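HUSTTHORPE - Zekwood, the family joinery shop on the old mill road, is opening its doors to the public this July, and everyone is warmly invited to come in and see how a good door gets made.

14 shares | 3 comments

The shop has been hanging doors in Hustthorpe for 60 years, and in that time it has sent out more than 4000 of them.
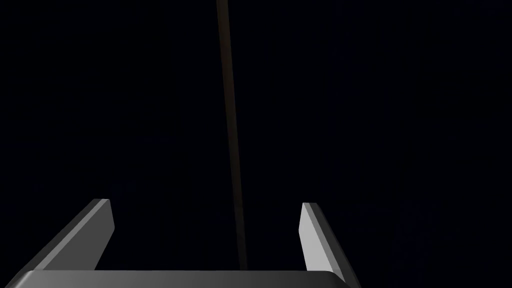 A dark background, with two gray fingers in front.

"People walk through our work every day and never give it a thought, and I love that," said owner Tsegereda Weldu, "but it would be nice to meet them all the same!"

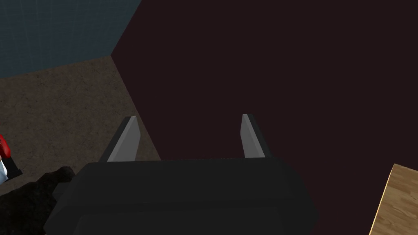

Visits begin at 10 a.m. with coffee and a slow wander past the benches, led by Chiyo Onishi, who joined the shop as an apprentice and now runs it day to day. She likes to start with gaps - a door needs a little room on every side, much like the wide space between the two upright fingers in the picture - and she is happy to take questions for as long as they keep coming.

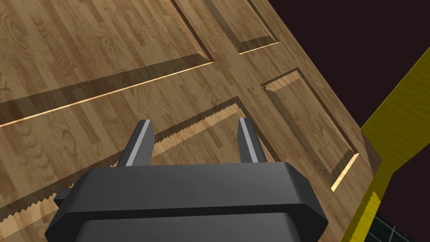 A paneled door with knots in the grain.

Entry is free, and children are very welcome with a grown-up.

Share this story (14)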